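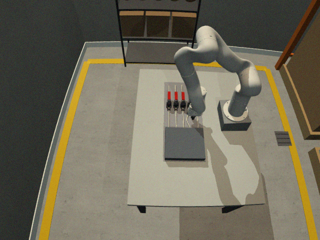

6 min read

I have been asked to write up the connector business, mostly by Jin-sol Joo, who thinks I tell it badly in the kitchen. So this is the long version, with the swearing removed, and if you were hoping for a robot running amok you should go and read something else. The arm did exactly what it was told. I was the one who told it.

Some background for anyone who doesn't work at Akisetti, which I'm assured is most of you. We had a customer, Magaña, who wanted a cell that would handle short cables: pick up the end with the connector on it, put it where it belongs, go back for the next one. Dull work, and people are good at it for the first hour. Before we buy or bolt down anything we build the whole cell in simulation, floor and shelves and yellow safety lines included, and let the thing run there until it stops embarrassing us. The simulator is called Rukeck. It's a decent bit of software with a settings menu like a tax return.

By March we had it running overnight. I came in, made tea, opened the log and found 1,000 attempts and only 6 failures. I'm not proud of what happened next. I walked over to Si-woo Myung's desk and told him the grasping was finished. I may have used the word 'trivial'. He asked to see the 6, and I said they were noise, and he asked again in the way that he has, so we looked at the 6.

All of them were at the right-hand end of the row, the side nearest the arm's pedestal. In each one the gripper came down over the connector, closed, lifted, and reported success to itself while the connector stayed exactly where it was. The log had marked them as failures only because a later step tried to use a part that wasn't there. That bothered Si-woo a great deal more than it bothered me. His point was that we had caught 6 by accident, and that the check which ought to have caught them had said everything was lovely.

The check was mine. It asked the gripper how far its fingers had closed, and if they had stopped short of fully shut, it took this to mean they were holding something. Perfectly sensible, I thought. What I hadn't allowed for was the fingers stopping on something else. With the approach a hair off, they were closing on the edge of the board the cables sit on, squeezing that for a bit, and then letting it slide out on the way up. Fingers not shut, therefore holding something, therefore well done everyone.

So we turned on the proper contact logging (buried three menus down, next to an option for changing the colour of the sky) and ran the whole lot again, longer this time. 3,478 attempts. Of those, 483 had the fingers touching the board when they shouldn't have been touching anything except a connector. Most of them got away with it. They scraped, they grabbed the connector as well, they carried on. In simulation a scrape costs nothing, and the board doesn't so much as blush. On a real bench each one of those is a steel finger leaning on a fixture with the force of a grown man who has lost his temper with a jar.

I went quiet for a while after that.
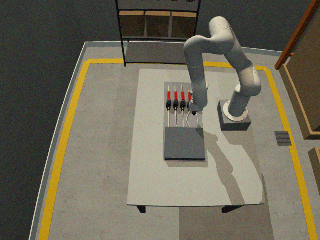 The cause, when we got to it, was two things holding hands. The first was a tool offset I had typed in by hand from a drawing and then not updated when the drawing changed. It was small enough that over most of the row you would never notice. The second was the wrist, which at that end had to turn a bit further to reach, and the turn took my small error and pointed it sideways at the worst possible moment. Either on its own would have been fine. I said this to Jin-sol as though it were a defence and she wrote it down as though it were a confession.

Then there was the safety side, which I'd have skipped if I'd been left to it. Jin-sol does our risk assessments. She wanted to know what the arm did when it hit something unexpected, and I said it stopped. She asked at what force. I said the default. She asked what the default was, and the afternoon went rather downhill from there. The limit in Rukeck had been set so high, by somebody, during some earlier bit of debugging, that the arm could have pushed the table over before it took offence. That 'somebody' had my initials in the change history. I do have a fairly common set of initials, but there's only one of me on the project.

We fixed it in a dull and orderly way. The tool offset is now read from the same file the drawing comes from, so I'm not allowed to type it. The grasp check looks at what the fingers are touching as well as how far they have closed. The force limit is low enough to be annoying, and it can't be changed without Jin-sol getting an email. She gets a fair few. The approach for the awkward end of the row was redone by Si-woo, who brings the wrist round earlier and higher up, where there's nothing to hit.

I rang Magaña and told them the cell would be late, and why. I had practised a version with fewer of the facts in it, but Si-woo was standing nearby eating an apple at me. They took it well. Their engineer said the last lot they'd dealt with had found the same sort of fault after installation, using a real gripper, and that the invoice for it was still going back and forth.

We have since started another job, for Zindasard, with an entirely different set of parts and, I'm sure, an entirely different set of my mistakes in it. The overnight log came back clean this morning. I haven't told anyone it's finished. I'm on my second cup of tea and going through the contacts one at a time.

Posted August 10, 2018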